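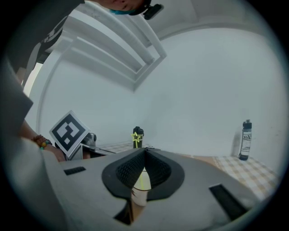 November 24, 2020

Bimanual demos, hand-held grippers, checked tablecloth table. Total is now 3,976 episodes. Trained on the wrist views only and ran 30 trials per policy. Dropping the head view cost us most on the mug, little on the bottles.

Margus thinks the tag pose jitters at steep angles. Will re-run his calibration from July before blaming the policy.

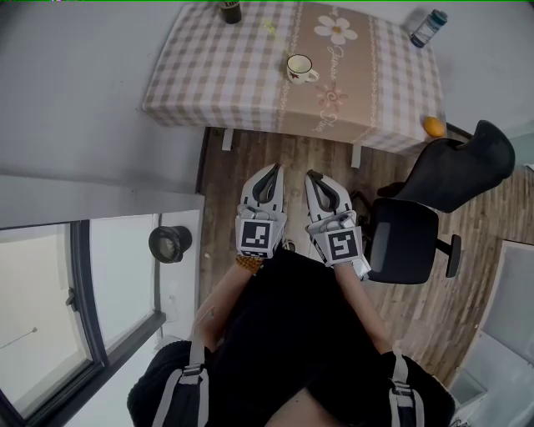 Head view, both grippers short of the table.

To do: ask Perla for the filtered set, hold out 80 episodes.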